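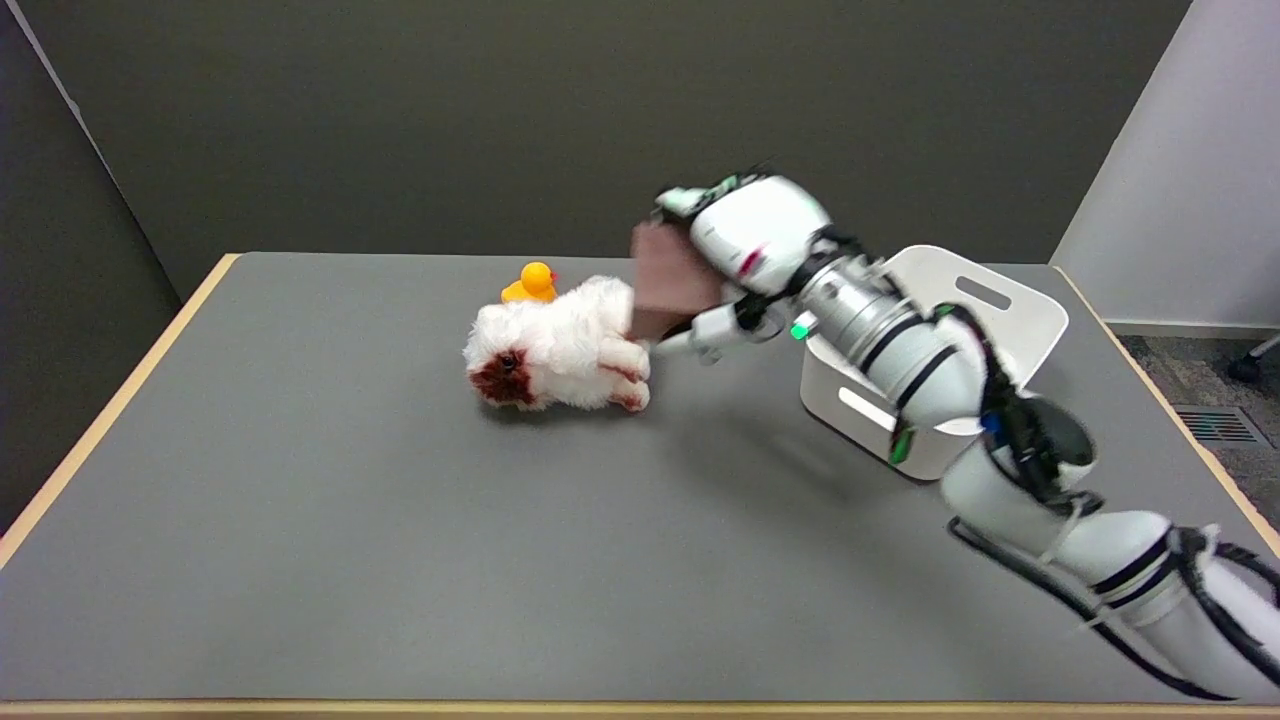

Home Organization for Families, Evening Course
Session 7: Toys, Bins and the Big Table
Handout prepared by Rhydian Hopkin

Welcome back, everyone, and thank you for bearing with me last time when I ran so far over on linen closets that we never reached toys at all. Toys deserve an evening to themselves anyway, and I've been looking forward to this one more than is probably dignified for a man my age. Please keep this handout with the others. We'll come back to it in September, when those of you going on to the second course start on shared bedrooms.

1. Start with a surface

Before you put anything in a bin, you want a clear, flat place to work. A kitchen table is fine, and so is a desk. I'm fond of a plain gray top, because small toys show up against it and so does the dust, but please don't go out and buy a table on my account! Working on the floor is possible, of course, and many of us have done it for years, but your knees will have something to say and the dog will join in.

Bring over only as much as fits on the table comfortably. If you tip out the whole toy chest you'll be tired before you begin, and then it all goes back in the chest the way it came (I speak from long experience in my sister's house in Dodby).

2. Soft things, hard things

The first sort is the simplest one. Plush toys on one side, and anything with a corner or a hard shell on the other. A stuffed lamb and a toy block can live in the same room very happily, but in the same bin the block works its way down to the bottom, the lamb ends up on top, and the child who wants the block has to empty everything to get at it. Rubber ducks count as hard things for our purposes, although I know the Bevan household keeps theirs with the bath toys, and I wouldn't argue with that.

While you have each plush toy in your hands, look it over. Check the eyes with a gentle tug, run a thumb along the seams, and find the tag, which will usually tell you whether it can go in the washing machine. Curly and long-haired plush likes a soft brush once it is dry.

3. Choosing the bin

We talked about bins a little in Session 3, and several of you asked me to write it down properly. For toys I like white plastic with rounded corners and no lid. White lets you see what is at the bottom, and rounded corners wipe out in one pass of the cloth. Handle cutouts at the front and back are a real help, both for carrying and for pulling the bin off a shelf.

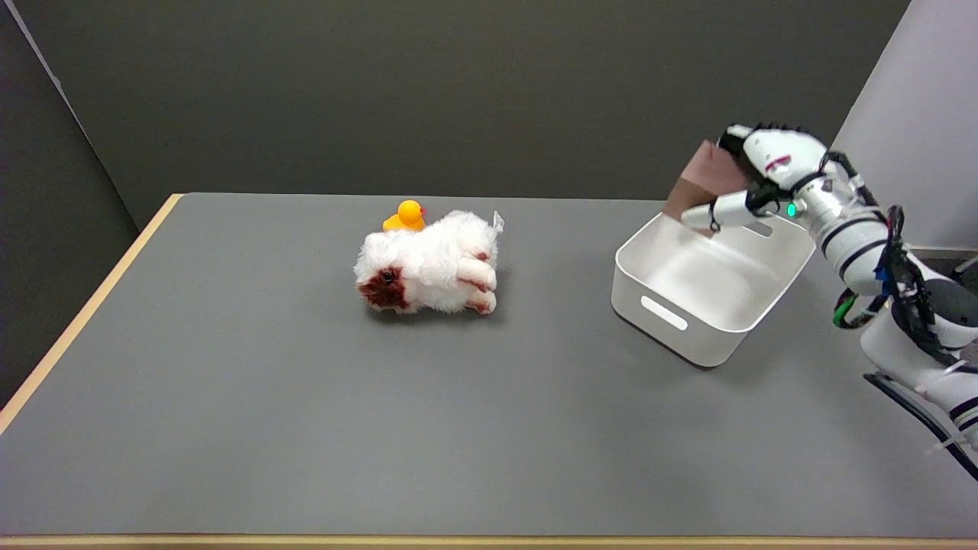 Put the hard, flat things in first and lay them down against the floor of the bin, then the blocks, and then the small odds and ends where little hands can reach them. Set things in gently. A dropped block makes a terrible noise in an empty plastic bin, and children who are used to that noise tend to want to hear it again.

Plush goes in its own bin, or on a shelf if you have the room. Try not to press it down. If you have to push, you need a second bin, or one fewer bear.

4. A word about time

My friend Normunds Ramanauskas, who taught this course before me, used to give the whole toy sort 90 minutes and a pot of coffee. I still think he had it right. Stop when the time is up, even with toys left on the table, and come back to them the next day.

For next session

Sort one table's worth of toys at home, with a child if you have one handy. Write down anything you couldn't find a place for and bring the list along. Please also measure the shelf you plan to use, depth as well as width, as we'll be fitting bins to shelves on 6th June and guesses will only slow us down.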